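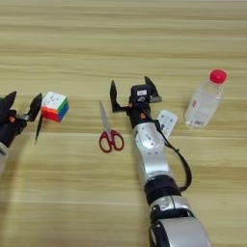
Ticket : arrêt de protection répété sur le bras central, poste de tri
Projet : Lullix
Site : Murkstead
Ouvert par : Pramila Vishwakarma
Suivi par : Taner Bayram
Priorité : haute, puis normale
État : résolu, sous observation

Pramila Vishwakarma, 9 h 12
Bonjour à tous ! Bon, on tient un beau défaut. Depuis mercredi matin, le bras central part en arrêt de protection au milieu du cycle de saisie, toujours sur les ciseaux. Le cube passe très bien avec le bras gauche, la bouteille passe aussi, et dès que le bras central descend vers les ciseaux et tourne le poignet, stop. Le message est toujours le même : « couple externe hors limite, axe 6 ». Pas de contact avec la table, pas de choc, les doigts sont encore ouverts au moment de l'arrêt. Le bras gauche, lui, reste en attente et ne signale rien du tout.
Ce que j'ai déjà essayé : redémarrage complet, retour à l'origine, vitesse réduite de moitié. À vitesse réduite il va un peu plus loin avant de s'arrêter, et je trouve ça vraiment intéressant.

Taner Bayram, 9 h 40
Merci Pramila, super description, ça fait gagner du temps ! Trois questions avant que je descende :
– la charge déclarée pour la pince a-t-elle changé récemment ?
– l'arrêt se produit-il aussi à vide, sans objet sur la table ?
– dans quel sens tourne le poignet juste avant ?
En attendant, merci de ne pas relever la limite de couple, même pour voir. Si quelque chose tire sur le poignet, je préfère que le bras continue à s'arrêter.

Pramila Vishwakarma, 10 h 05
Charge : inchangée d'après l'historique. À vide : oui, même arrêt, même endroit. J'ai retiré les ciseaux et relancé la trajectoire enregistrée, deux arrêts sur deux essais. Sens : horaire vu de dessus. En antihoraire, aucun souci. Et non, promis, personne ne touche à la limite !

Taner Bayram, 10 h 50
Alors là, on avance. Un seul sens de rotation, à vide, charge correcte : je pense au câble de la caméra de poignet. Il fait une boucle le long du côté droit du bras avant de revenir vers l'articulation du dessous, et si la boucle est trop courte, elle se tend quand le poignet tourne en horaire. Le contrôleur voit un couple qu'il n'attend pas et il coupe. Il fait son travail, bravo à lui.
Test proposé, bras en mode manuel, une personne sur l'arrêt d'urgence :
1. Mettre le bras gauche en position de repos, pince ouverte, loin de la zone centrale.
2. Dégager la table.
3. Tourner l'axe 6 par petits pas en horaire et relever le couple à chaque pas.
4. Détacher le câble de son point d'attache bas, refaire la même rotation.
5. Comparer.

Heino Adomaitis, 11 h 35
J'ai fait le test avec Pramila. Avec le câble attaché, le couple monte d'un coup en fin de rotation. Avec le câble détaché, la courbe est plate ! Magnifique, on ne pouvait pas rêver plus clair. En regardant de près, la gaine est légèrement pincée côté articulation. Le connecteur de la caméra tient bien, l'image est stable, je n'ai pas vu de coupure.

Taner Bayram, 11 h 48
Excellent. On remplace quand même le câble, une gaine pincée finit toujours par nous rattraper. Longueur à prévoir : 380 mm de mou entre les deux points d'attache, poignet au centre. Heino, tu peux vérifier qu'il n'accroche ni la pince ni le bras gauche quand ils travaillent côte à côte ?

Heino Adomaitis, 14 h 20
Câble remplacé, attache basse déplacée d'un cran. Rotation complète dans les deux sens, lente puis à vitesse normale : rien n'accroche. J'ai aussi fait croiser les deux bras au plus près autorisé, le câble reste de son côté.

Pramila Vishwakarma, 15 h 10
Cycle complet relancé avec les objets remis en place. 5 saisies de ciseaux, 5 réussies, aucun arrêt ! Les poignées rouges sont bien détectées, la prise est franche. Je laisse tourner jusqu'au soir.

Mireille Issa, 15 h 32
Bravo à vous trois. Côté sécurité, je demande deux choses avant de repasser en priorité normale : ajouter le contrôle du câble à la fiche de démarrage du matin, et noter dans le dossier que la limite de couple est restée à sa valeur d'origine. Vérifiez aussi le bras gauche, il a été monté le même jour.

Taner Bayram, 16 h 05
Fiche modifiée, valeur notée. Bras gauche contrôlé : mou suffisant, gaine intacte. Priorité passée à normale. Je garde le ticket sous observation jusqu'à 1 000 cycles sans arrêt, Pramila ajoutera le relevé ici. L'ancien câble est dans le bac des pièces à examiner, étiqueté « axe 6 ».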